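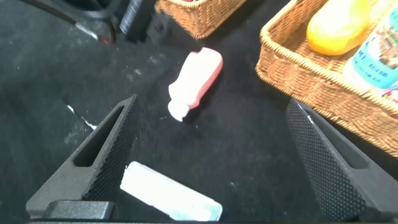
Figure 7.1 A sorting task seen from the gripper. A pink-and-white bottle lies just beyond the fingertips; a woven basket at upper right holds other containers.

Chapter 7
Chores: What Machines Can and Cannot Do Yet

In this chapter
7.1 Why a tidy room is a hard problem
7.2 Grasping small household items
7.3 Knowing where things go
7.4 Case study: the Trenness laundry
7.5 Measuring a finished job

Putting a bottle into a basket takes a person a second or two. The person does not plan the movement and will probably not remember it. A machine has to settle several questions first. It must decide which patch of color is the bottle and which is the cloth under it. It must pick a place to hold the bottle and a direction to come from. It must close its fingers hard enough to lift and gently enough not to squeeze out the contents. Then it must find the basket, clear the rim, and let go.

Look again at Figure 7.1. The bottle is lying on its side, at an angle to the fingers. A flat white object sits between the bases of the fingers, much closer to the gripper than the bottle is. The surface is black, and so are the fingers. The fingers are textured on their gripping faces, which helps with smooth plastic but does nothing to tell the machine where the plastic is.

Factories have used robot arms for decades, and students often ask why homes have been so slow to follow. The main difference is in how the parts arrive. On a production line, a part comes to the same spot, the same way up, thousands of times a day. At home the parts are soap, socks, chargers and spoons, and they lie wherever they were dropped.

Shop floors are not all alike either. In November, Thư Lã and Beat Kuster compared two packing rooms run by the same firm, Presar. The first handled one product in one size of carton, and a machine did nearly all of the packing. The second made up mixed orders from 1695 different items. There, a machine was tried for 30 days and then kept for only 54 of those items, most of them rigid boxes. People packed the rest. Kuster's notes give the usual trouble as soft pouches and clear bottles, followed by items that had rolled against the side of a bin.

The question "Can a robot do this chore?" is therefore too broad to answer. In this chapter we break a chore into four steps: find, grasp, move, and place. A machine may be very good at one step and poor at the next. Moving is the most settled of the four. Finding has improved a great deal. Grasping and placing still depend heavily on the object, and small changes in how it lies can matter more than its weight.

We also separate doing a chore once from doing it every day. A single good run makes a fine video. A household needs the hundredth run to go as well as the first, with a different bottle and the lamp switched off.

Before you read on

Choose a chore you did this morning. Write down each object you touched and what you did with it. Mark the objects you handled without looking. Keep the list, as you will need it for the exercise at the end of Section 7.2.

Key terms: grasp, approach direction, clutter, cycle time, placement error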